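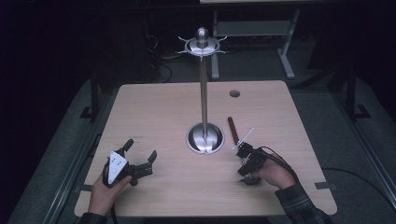 Last updated: 2019-09-27

Hello all at Murner, and sorry this is a week later than I promised. I wanted the new shelving up before I wrote, so that I could tell you it was done, and it is! So, on to how Zarkari is getting along since the May report.

The short version is that the lending room is nearly ready and the money is holding out. We've spent £2701 so far and have £1362 left, which has to cover the lighting, the label printer and the leaflets. The lighting quote came in higher than I liked so I've asked for another one. I'll send it on when it turns up.

Most of the summer went on sorting the metalware. You'll remember we took on the whole lot from the Yang house clearance, and it has been a bigger job than I let on in my application (I was being optimistic, I admit). A lot of it came wrapped in newspaper with nothing written on it, so every piece has to be unwrapped, looked over, cleaned if it needs it and given a card. We've got 70 cards written up now and I'm pleased with them. They're plain and short, and they say what the thing is made of, how it stands up and whether it's fit to lend.

My favourite is still the tall steel stand. It has a polished dome for a base, a thin pole, and then this marvellous spiky crown at the top — a flat round plate with arms sticking out all the way round and a knob to finish it off. We have had a proper argument about what it's for. I-hsuan Lu thinks it's the middle of something larger and that there ought to be another part that sits on the arms. I thought it was for hanging things off. For now the card says "stand, stainless steel, use not known" and it can go out to anyone who wants it for a display. If any of you recognise it from that, please do write.

The dome shows every fingerprint, by the way. We tried three different cloths on it and the cheap yellow ones were best, so I've ordered more of those and sent the fancy ones back to Femiro. They refunded us without any fuss.

On the room itself, we're keeping the light wooden tables with the rounded corners. I did look at replacing them, but they're solid enough and the pale top makes it easy to see what you're handling, especially small dark bits that roll about. The carpet is staying too. It's grey and not very exciting, but it's sound, and new flooring would have eaten most of what we have left.

What hasn't gone well: the glassware. I'd hoped to have it carded by now and we haven't opened half the boxes. I-hsuan put in 70 hours over the summer, nearly all of it on the metal, and I can't ask for more than that. My plan is to open to borrowers with the metalware only and bring the glass in afterwards. I hope that's all right with you — it does change the order of things in the original plan, so tell me if you need it put in writing properly.

Still to do before we open: second lighting quote, borrowing form (drafted, needs a shorter bit about breakages), leaflets, and a decent lock for the back cupboard. Receipts are in the usual folder, apart from the one for the brackets, which I've asked the shop to print again.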